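Groto two-arm tidying kit: lovely company, slow worker

I've wanted a machine to do my chores since I was a girl drying dishes for six, so when my neighbour Chaminda Weerasinghe offered me a turn with the Groto kit, I cleared the laundry bench and put the kettle on. It's two arms on a rail, and setting it up took me 77 minutes (the booklet says 20, bless them).

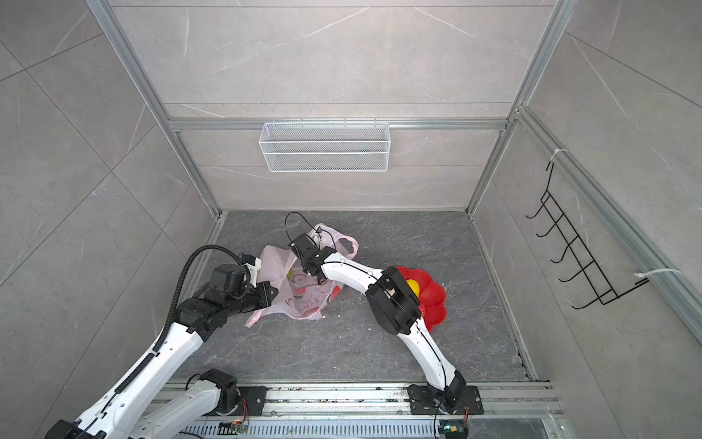 Shopping bags were what I cared about most, as we seem to breed them at our place. I gave it 18 goes at picking one up by the handle and hanging it on a hook, and it managed seven. Thin plastic folds away from the grippers, and I caught myself cheering it on like a toddler with a spoon! Tea towels went better, and solid things like blocks and pegs were no bother at all.

Would I pay $754 for it? Not for the housework, no. My own two hands do the lot before the kettle boils. But if you've a curious teenager about and a bench to spare, it's a marvellous bit of fun, and I was sorry to carry it back next door. Three stars from me, and I'd happily try the next one.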